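The Skakard books, does it get better after book 2?

mossgate
Just finished the second Skakard one and not sure if I carry on. First was great, read it in two goes. Second is all boats. Whole chapters of boats and who owns the harbour. Does Hodon ever get her magic back or is it more sulking

pennywhistle5
Keep going!! Book 3 is the best of the lot, they go up to Worndale and you finally find out what the bells are for. I cried on the bus

tarn_reader
Disagree. Stopped at 3. The bells thing was obvious from the map at the front of book one, my daughter got it before I did and she was nine. Nice writing though, will give it that

mossgate
What map?? mine has no map

tarn_reader
Hardback has it. Paperback they left it out, dont know why. Silly as you need it for the marsh bit

oldquill
The boats matter later. Cant say more. But if you skip them you wont get why Ho lies to his sister, and that is the whole of book 4 really. I moaned about them first time round too

pennywhistle5
Ho is the best character fight me

tarn_reader
Ho is a wet lettuce. 98 pages before he makes up his mind to open a door

oldquill
He's eleven and its a door with a dead king behind it. Id take my time

mossgate
Ok ok. Library has 3 but not 4, is there a cliffhanger? I hate waiting. Still cross about how 1 ended with the lamp going out

pennywhistle5
bit of one. Not as bad as the lamp. More a sad ending than a cliffhanger, the witch goes home and teh gate shuts 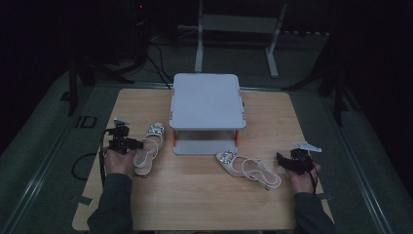 mossgate
Do I need to read the short story one, the winter one, before book 3?

oldquill
Leave it till after 4, it gives away who the ferryman is on the first page.

tarn_reader
I'd skip it full stop. More than 100 pages of snow and a talking goat

pennywhistle5
The goat is GOOD. you are wrong about everything in this thread

tarn_reader
Goat talks in rhyme. No thank you

mossgate
I quite like a rhyming goat tbh. Right, getting 3 out tomorrow, will come back and say if I cried. If its boats again I'm blaming pennywhistle

pennywhistle5
one boat. small one. promise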